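Community Hall » Meetings » Minutes
Filed under: Minutes & Moans
Search the minutes… Go

Gotlow Allotment and Hall Users – minutes of the meeting, March 2020

Present: 12 members, plus a dog, which did not vote. Apologies were received from the Waaka Lane plot holders, who had a prior engagement with a heated room.

1. Minutes of the last meeting
Agreed, after the word "shed" was changed to "sheds" in two places. This took longer than item 2.

2. Water
The standpipe by the Cokley gate still drips. Last August we agreed to ask for a quote, and a quote has now arrived, for a different standpipe. The secretary will write again, more slowly.

3. Seed order
The joint order from Distetti came to 60 packets, of which seven were leeks nobody admits to wanting. Leeks will be on the tea table until they are gone. Members who ordered broad beans should collect them before the mice do.

4. Hall tables
It was agreed that potting up indoors may go on until the frosts finish, provided a mat goes down first. The blue silicone one was preferred to newspaper, which had left last year's headlines on the tabletop. A member asked if the white wall might also be spared. The meeting felt that it might.
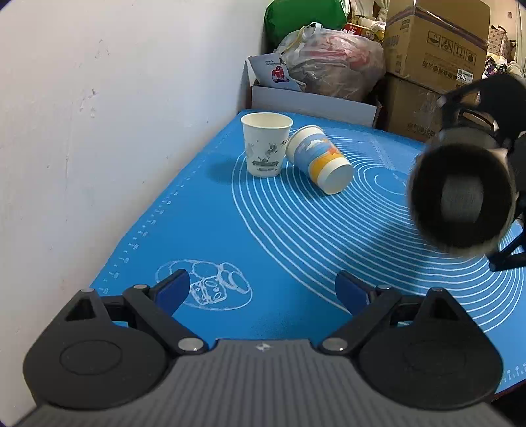 5. Compost
Long discussion. One side holds that cooked food must never go in the bays, the other that a bit of rice hurts no one. The rat was mentioned. The existing rule stands – no cooked food – and a larger sign will be made.

6. Money
The balance is a little over £1000, all of it already spoken for by the fence. A proposal to buy a second kettle was put off until the first one is found.

7. Any other business
The plant sale will go ahead if there are plants. Gate code to change; the new one will be given out in person, and please don't chalk it on the gate.

Next meeting: same place, bring a cushion.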